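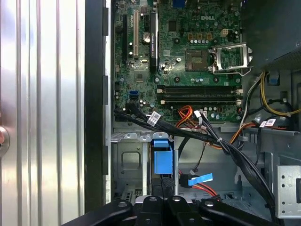
An old Dell desktop with its side off. The processor socket and both memory slots are empty.

The pleasures of the opened-up computer

By Casimiro Nieto
5/28/21
95 shares | 2 comments

There is a particular sort of person who cannot walk past an old desktop computer left by the bins without wanting to take the side off it, and I am sorry to say (my wife is sorrier) that I am one of them. It began with a beige tower from my uncle's office, which I was given on the understanding that it would never work again, and it has carried on through two house moves and a good many birthdays.

So when I heard that Wonusgate, a repair workshop in a former carpet showroom, was spending the whole of May going through a mountain of retired office machines, I asked whether I might come along and be useful. They very kindly gave me a stool, a screwdriver and a mug of tea, and told me not to put the last two anywhere near each other.

The towers came from Berkico, a firm of surveyors that had cleared out its upstairs offices, and there were more than 1000 of them if you believed the delivery note. Plenty were Dells, and I have a soft spot for a Dell. The name is there on the green board in raised white letters, down where only people like me would ever read it, and the insides are laid out by somebody who expected a stranger to go poking about in there one day.

The processor is the part everybody wants to see. Flip up the silver bracket, with its little metal lever sticking out to the side, and once the chip is gone you are left looking at a field of gold pins so fine that I find myself holding my breath over it. Please don't touch them! I bent one years ago with the cuff of a jumper and spent an entire evening trying to coax it back with a sewing needle, and I have rolled my sleeves up ever since.

Memory is kinder to the beginner. You press the tabs at the ends of the slot, the stick pops up, and off it goes into a tray for somebody else to test. After that I like to have a look at the expansion slots, where you can read a bit of history if you are that way inclined. A long black PCIe slot sharing a board with a cream PCI one speaks of a time when people were buying new cards and still hanging on to the old ones. Tucked in between the cream slot and a slim black graphics card, on the sort of board I had in front of me, sits the round silver battery that helps the machine keep track of the time while it is unplugged. It is an ordinary coin cell, and swapping a tired one has cured more grumpy computers than I could tell you about.

Then we come to the cables, about which I have opinions. A fat black bundle swooping across the bottom of the case, held together by one white cable tie, is to my mind a perfectly respectable piece of work. Leave the tie on for as long as you can. I used to snip everything straight away, full of enthusiasm, and then sit there with a lapful of spaghetti wondering which plug had come from where. Nowadays I draw a rough sketch on the back of an envelope first, with the colours of the power wires written in, and I am much happier for it.

The good parts at Wonusgate go on to Nkosi, a small shop that builds plain, sturdy computers for families who need one for homework, and the bare cases are stacked at the back until Milach sends a van for the metal. I stayed until the lights were being switched off along the far wall, and I went home with an empty tower under my arm, which is now living in the hall while we discuss it.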